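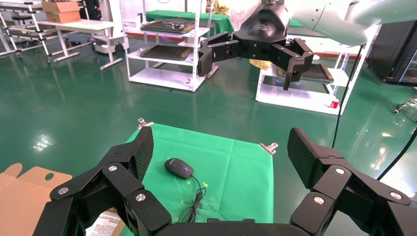
Small Batteries, Long Routes

Print | E-mail

5/2/25

By Jarmila Kratochvíl

Most wireless desk equipment in the Dillside school district still runs on disposable AA cells. The district buys 3000 of them a year. Until last August they went into the general trash once spent.

Alkaline cells can be recycled, but the margins are thin. A spent AA is mostly steel, zinc and manganese dioxide, and the recovered metal rarely pays for the truck. Kurek, the regional hauler, accepts mixed household cells in sealed drums and moves them to a sorting plant run by Urumar. The plant separates them by chemistry, first by size and then by X-ray. Lithium cells are pulled early. A single crushed lithium cell can start a fire in the shredder feed, and the line at Urumar has stopped for that reason 3 times in the past year.

Alkaline cells are shredded dry. Magnets take out the steel. What remains is a dark powder, known in the trade as black mass, which goes to a furnace operator or is leached in acid. Urumar sends its powder to Stosico, where zinc is fumed off and collected as oxide. The manganese stays in the slag and is sold to road builders.

Dillside returned 2246 cells in its first collection period. Sorting put 93 of those in the wrong drum — most were coin cells with untaped terminals. The district now hands out tape with each bin.

Rechargeable nickel cells would cut the volume, though they discharge on the shelf and need a charger in every building. A trial is planned for two schools. The purchase order has not been signed.

Related items
Zinc prices and the scrap yard
Reading a battery date code
What happens to road slag
Drum storage rules for small sites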